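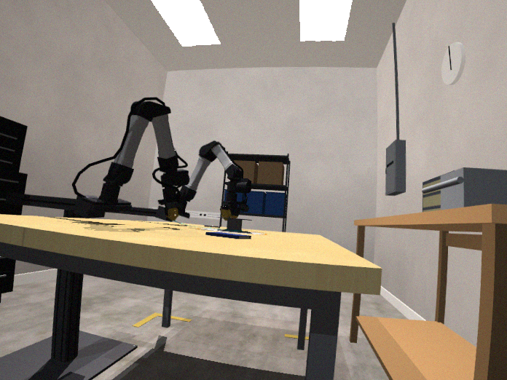 The two-arm cell in the simulator, both grippers down near the tabletop.

I've been promising a post about our house rules for months, mostly because I keep typing the same answers into the same chat window whenever somebody new starts on the two-arm cell. So I finally sat down with a pot of coffee and wrote them up properly, or as properly as I ever do anything on this blog.

Some background if you just wandered in. I work on motion programs for a small shop called Divik. We do everything in simulation first, and then Jolán Dudás takes what we've made and decides whether it gets anywhere near real metal. Jolán has a written checklist and very little patience (I mean that with love, she has saved me from myself more than once). As of July the checklist lives in a shared folder and has 10 items on it. I'm not going to go through all of them, a few are only about how we name files and would put you to sleep.

The first one is about the shared space. Any time both arms are working the same object, somebody has to write down which arm leads. Sounds silly! Both arms run off the same clock, so who cares? Well, I cared a lot the week I had a program where each arm was waiting for the other one to say it was in position. They stood there like two people at a doorway. Now there's a line at the top of every program that says left leads or right leads, and if that line is missing Jolán sends it back without reading the rest.

Next is speed. We have a cap for when the grippers are close to the table, and ours is 215 millimeters a second. Please don't copy that number. We got it from our own arms and our own grippers and a lot of arguing, and yours will be different. What I'd copy is the habit of having the cap in one place, in one file, where you can't quietly raise it for one program and forget. I used to keep it in each script. I had 6 scripts and, I am embarrassed to say, four different caps.

Then there's the room. A lot of people build a sim with two arms, a table and a gray void, and I get it, it's faster and it runs nicer. Our rule is that the room goes in: shelves with the boxes and bins on them, the cabinet, the side table, the wall clock, even the yellow tape on the floor. Partly that's for planning, because an elbow swings out a lot farther than you think when the gripper is way down low. And partly it's so that the person reviewing has something to judge distance by. I can look at a number that says the clearance is fine and feel nothing at all, but show me an elbow next to a shelf and I'll have an opinion right away.

Cables! Model the cables. Even a rough loop that just hangs there is better than a bare arm. I fought this one for ages since it slows everything down, and then Antoniuk (the customer, not a person, everybody asks) wanted a wrist turn that would have wound the cable around the link like spaghetti. The bare model was perfectly happy with it. We added the loop and saw the problem on the first run.

The one people grumble about most is the run count. Before a program goes to Jolán it has to go through about 1,870 runs with the object's starting spot nudged a little each time. They go overnight, so it's no great hardship, but you do have to look at the bad ones in the morning. Look at them, with your eyes, on the screen. A pass rate by itself isn't accepted, you have to write a sentence on each failure. My sentences have gotten shorter over the years.

And last, passing in the sim doesn't count as a safety check. It's on the checklist in capital letters. The real cell gets its own risk assessment, its own slow first run with a hand on the stop button, and its own sign-off, same as if the sim had never happened. We had a visitor from Solau who thought that was doing the work twice. I kind of thought so too when I started here. I don't anymore, and if you want to fight me on it the comments are open.

I still owe you the post on gripper offsets. It's half written, it's just very boring so far.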